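Vestitden Gallery
The Long Table, October

Our reading room in Vestitden was built in 1941, and the long table is the place where everybody puts down what they carry. In the afternoons the things are sorted and go back to the shelf or to their owners. Dale Gosselin chose the pictures for this page and I wrote the lines under them. Please excuse my English, it is still learning together with me.

The first picture is from the coffee corner side. Shirley Pelletier looks after this corner and she likes it when the small things stay close together, so that there is space for the newspapers.

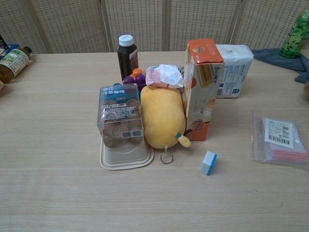
Coffee capsules in their clear box, with a yellow plush toy on a keyring beside it.

The box has a blue label with Chinese writing — as far as I can read it, something like quick cold-brew coffee. Normand Perron asked me if the plush is a mango or an egg. I say mango.

More pictures of the table will come when Dale has finished choosing. If you miss something of yours, please ask at the desk before four.

Text: Emil Kaufmann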